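Week 4 handout: Can it do the windows?

Last week we read the Trondora brochure, which says household robots are "ready for the home." Keep it next to you while you read this. The word "ready" is carrying a lot and the brochure never defines it.

Windows are a good test because everyone knows the job. You have to get to the glass, press hard enough to lift grime and softly enough to leave the pane alone, work into the corners where the bars meet, and notice streaks that only show when the sun is on them. Glass is also hard for depth cameras, which often measure the building across the way and miss the pane.

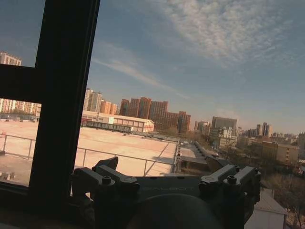 The Petersen trial reports 1,637 successful wipes out of nearly 2,000. Fine, but a wipe is one stroke. Of the 17 full windows attempted, a person stepped in on all but 4. Which number would you put in the brochure? Which one did they put in?

Skestico's arm does better, on a test panel bolted upright in a lab. No sill, no latch, no plant in the way.

For discussion: pick a chore you did this morning. Write down every point where you changed your mind partway through. Then read the Drumari spec sheet and mark which of those it covers. Bring both to section.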